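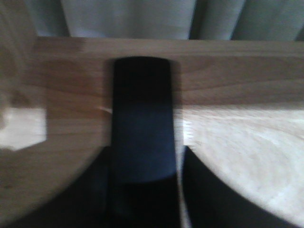 Light brown wood against a grey-blue curtain.

When a craft book goes out of print

The letter from Lenihan was one page long. It said that stocks of my book on rush seating were down to 24 copies, that there were no plans to reprint, and that under clause 5 of our agreement I could ask for the rights back. It gave an address to write to and wished me well.

I had been expecting it for a while. The royalty statements come twice a year, and the last few had shown sales getting smaller and returns from shops getting larger. In its first printing the book sold 2,401 copies. For a general reader that sounds like failure. For a book that tells you how to re-seat a kitchen chair with twisted rush, it was decent, and Lenihan said so at the time. They took a small second printing, and those were the copies that had now nearly gone.

Most craft books end this way. A few titles on knitting and quilting stay in print for decades, and everything else has a season in the shops, a longer spell in the warehouse and then a letter. What the author does next is up to the author, and a lot of people do nothing. I spoke to several makers for this piece who had books go out of print, and more than half had never replied to the publisher. One potter had put the letter in a drawer with the intention of dealing with it after Christmas, and found it four Christmases later.

Asking for the rights back is the easy part. You write and say that the book is out of print as defined in the agreement and that you would like the rights to revert. The publisher checks, and writes back confirming it. Mine was confirmed on 1/1/24, so somebody had either been working on New Year's Day or had let the system fill in the date. Keep that letter safe. If you ever want to publish the book again, the printer or the platform may ask to see it, and so will any other publisher.

Read the clause before you write. Older contracts tend to say a book is out of print when the publisher has no copies for sale. Newer ones have had to deal with ebooks and print on demand, which mean that a book need never be unavailable, and the better ones set a figure for sales below which the author can ask. If your contract has no such figure, and the ebook is still being sold at the rate of three a year, you may be in for a longer exchange of letters. It is worth being polite and carrying on.

What you get back, and what you don't

I thought I would be getting my book back. What I got was my words. The text was mine and the line drawings were mine, as I had done them at my own table. The page design belonged to Lenihan. So did the cover, and so did every photograph taken at the studio in Grillham over two very long days, when I re-seated the same stool again and again so that each stage could be lit properly. The photographer had been hired by the publisher and the pictures stayed with the publisher.

A step-by-step craft book without its steps is a thin thing. I went through my copy with a pencil and found that on some pages the words I owned came to four lines. "Bring the strand over the front rail as shown" is no help to anybody if nothing is shown.

There are three ways round it, and I have now met people who have taken each. You can ask to license the photographs. You can ask to buy the finished page files outright. Or you can start again with your own pictures. Lenihan quoted me for the first two. The licence was cheaper but ran out after 5 years, and covered print only. The page files cost more than I had earned from the book in its last three years. A basket maker who had been with a different publisher told me she was given her files for nothing, simply because she had asked a helpful person in the production department in December, when things were quiet. I asked in spring and got a price list.

In the end I did my own. It took most of a summer. I am not a photographer, and the pictures are plainer than the ones in the first edition, but I knew by then which steps people got wrong. Readers had been writing to me for years about the second corner. In the Lenihan edition the second corner had one photograph and the finished seat had a double page. In mine it has eight, and the finished seat has a quarter of a page at the end.

Buying the last copies

Before a publisher clears its stock it will usually offer what is left to the author at a low price. Say yes if you can afford it. The last copies of mine came from the warehouse at Skokgate on a pallet that was far too big for them, and I paid less for each book than for a cup of tea. I sold them at demonstrations over the next year at the full cover price, and they paid for the rush I used in the new photographs.

Ask how the copies have been stored and whether any are returns. Shop returns have often been handled and some have stickers on them that take the surface off the cover. I would still buy them, but I would want to know, and I would offer less.

Be careful about quantity too. A weaver I met at a guild weekend had been offered 900 copies of hers and had taken them all. They arrived on a wet afternoon and went into the spare room, and her visitors have slept on the sofa ever since. Books are heavy, they don't like sheds, and a craft title that has stopped selling in shops won't suddenly sell from a hallway. Work out how many you could sell at your own classes in two years and stop there.

Putting it out again

I used Skeso, the print-on-demand service, mainly on the advice of another chair seater who had used it for a booklet on cane. You upload the pages as one file and the cover as another. When someone orders the book, one copy is printed and posted. There is no pallet.

The cost of each copy is higher than it would be from a proper print run, and with colour it is a good deal higher. I spent a long time moving the price up and down on their calculator. At the old cover price I would have made a few pence on each book. I put it up by a few pounds, took out a chapter on the history of the craft that I suspected few people had read, and came out with a margin close to my old royalty. Three readers have since asked where the history chapter went. I send it to them by email.

The proof copy is where the problems show. My first had margins so tight that you had to lean on the book to read the inside edge, and a book that people use with wet hands and both arms full needs to stay open by itself. Skeso offers a wire binding at extra cost. I ordered a second proof with the wire and have never gone back, even though some bookshops won't stock a book without a spine. The people who use it like it flat, and I was never going to be in many bookshops.

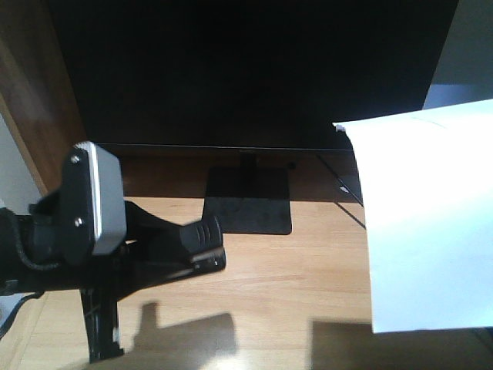

Do I need a new ISBN if I bring my old book out again myself?
You need a new one, as the old number belongs to the publisher's edition. In Britain you can buy them singly or in blocks, and the single ones are poor value if you think you might do another book. If you publish in two bindings, each one needs its own number.

You should also change the title page. The old publisher's name and logo have to go, and it is usual to say that the book was first published by them and in what year. I kept my title. Some people change theirs to mark a fresh start, but then readers who own the first edition buy the second by mistake and write to tell you so. If the text has been revised, say "revised edition" on the cover in type that can be read on a phone.

Second-hand copies of the first edition will stay on sale for ever, and they will often be listed above yours. For a while mine was going for silly prices from sellers who may not have had a copy at all. Once the new edition had been out for a few months those prices came down. I don't make anything from the used ones, though I have had people turn up at classes with a battered copy under one arm, and they generally buy a bundle of rush.

Would another publisher take it?

I did try. I sent the reversion letter, a sales history and a sample chapter to four houses that do craft lists. Two didn't reply. One said they already had a seating book in preparation, and I have yet to see it. The fourth was interested but wanted it to cover cane, seagrass and webbing as well, in the same number of pages. I can see why. A buyer in a shop would sooner pick up a book with everything in it. I said I would think it over, and I did think about it through one winter, and then wrote to say no.

If your first edition sold much more strongly than mine, it would be worth trying more than four. A publisher will look hard at why the last one let it go, so have an answer ready. "The list closed" is a good answer. "They changed editors" is another. If sales simply faded, say that, and say what you would change.

As it stands, the new edition sells a few copies a month, with a rise each spring when people bring chairs down from lofts. The money arrives monthly in small amounts. I have found four mistakes since it came out, one of them a measurement on the page about stools, and each time I have corrected the file and uploaded it again the same evening. The measurement had been wrong in the Lenihan edition as well, through both printings.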